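The Skewers

Borghild Haugen had put meat on sticks for thirteen years, and in October they told her to watch a machine do it.

It was Jonatan Öberg who told her. He was the production manager at Skorine, and he was a kind man, so he had prepared some sentences. He said that she was not losing her place. He said that the company needed her eyes. Borghild listened with her hairnet in her hand and thought that he looked tired, and that his sentences had probably been written in the car.

"For how long do you need my eyes?" she asked.

"Until the summer at least," said Jonatan. "After that we will see."

She went up to the small room beside the cold store. Before, it had been the place where they kept broken crates and the Christmas decorations. Now there was a table, and a young woman with a laptop on her knees.

"I am Sadia Ansari," said the young woman. "I come from Murnix. I think you are my teacher."

"I am nobody's teacher," said Borghild. "I am from the line."

"Yes," said Sadia. "That is what I asked for."

The first days they worked only with the stick. It was boring, and Borghild was surprised how boring. At the line her hands took a skewer without asking her, and she could talk about her sister's divorce at the same time. In the small room it was necessary to decide where one takes hold of it, and how hard, and in which direction it should point. Sadia wrote down everything. When Borghild said "you just hold it," Sadia waited with her pen, until Borghild had to hold one herself and look at her own fingers as if they belonged to a neighbour.

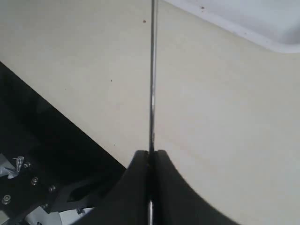 On the laptop Sadia could see what the arm saw from its wrist, and she often turned the screen so that Borghild could see too. Borghild did not like it in the beginning. It was like looking out of somebody else's sleeve. But after a week she began to lean forward by herself, and she said "too low" or "now it will slip" before anything happened, and usually she was right. Sadia stopped asking her why and began to ask her when.

In the canteen it was different. Birger Fjeld had worked opposite her since the old building in Lie, and he used to keep the chair by the radiator for her. Now he still kept it, but he did not speak much when she sat down.

"Are you teaching it well?" he asked one day.

"I am teaching it slowly," she said.

"Good. Teach it very slowly."

The others laughed, and she laughed also, but she did not finish her soup. There were 20 of them on the line. Everyone could do the calculation, and everyone had done it at home, at the kitchen table, with a husband or a wife or with the television on.

Sverre Fagerlund from the union came to her locker in the afternoon. He wanted to know what was in the contract with Murnix, and she said that she had not seen a contract, she had only seen a table. He asked if she could find out some things. She said that she could ask. He was standing too near, and he smelled of throat sweets, and she was angry with him the whole way home without knowing the reason.

At night she lay and thought about her hands. The right thumb had been bad since the winter before. The doctor had given her a cream and a sheet of exercises with drawings. On a normal shift she did 200 skewers before the first coffee, and by the end of the shift she could not open a jar. She had never said this at work, because there the talk was always about the back. Everybody had a back. She did not want to come with a thumb.

One morning she came up early and Sadia was already there, eating biscuits over the laptop.

"Does it get tired in the joints?" asked Borghild.

"There is wear. After a long time we change parts."

"That is practical," said Borghild, and she rubbed her thumb.

Sadia looked at the thumb. She did not write anything.

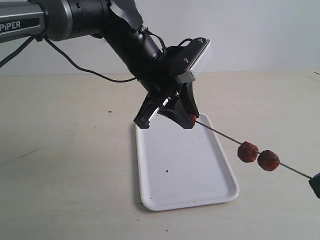
They came to the meat in the fourth week, when the mornings were already dark. Borghild had cut the pieces herself, because she did not trust the ones from downstairs. The arm held the skewer slanting over the white tray, with three pieces on it, the smallest one right up against the gripper and the two larger ones further down with a space between them. Borghild bent down until her nose was nearly at the table.

"They are not close enough," she said. "The customer thinks we are mean. And that small one should not be at the end, there it becomes dry before the others are ready."

"Does it matter so much?"

"You have eaten one?"

"I have eaten the ones from Niltis," said Sadia. "In the supermarket."

Borghild straightened her back. She explained for a long time about Niltis, what they put in and what they left out, and how one could see from the distance between the pieces that there was not a person in that whole factory who went home and made the same food for their own children. Her voice was quite loud. When she had finished, Jonatan was standing in the door with his coat on.

"I only wanted to hear how it goes," he said.

"It goes badly," said Borghild. "It puts the small one at the end."

"But it puts it on?"

"Yes. It puts it on."

He nodded several times. She could see that he had heard only the last part, and that he would carry it with him down the stairs and into a meeting.

She washed her hands and dried them carefully, the thumb last. Then she went to the canteen, although it was not yet time, and sat on Birger's chair and not on her own. When he came with his tray he stopped.

"Move over," he said.

"I need you upstairs tomorrow," said Borghild. "I will tell them I cannot do the spacing alone. You were always better with the spacing."

He put down his tray. He looked at the radiator, and then at her hand, which she had forgotten to take away from the table.

"For how long?" he asked.

"Until the summer, at least," she said, and pulled out the other chair for him.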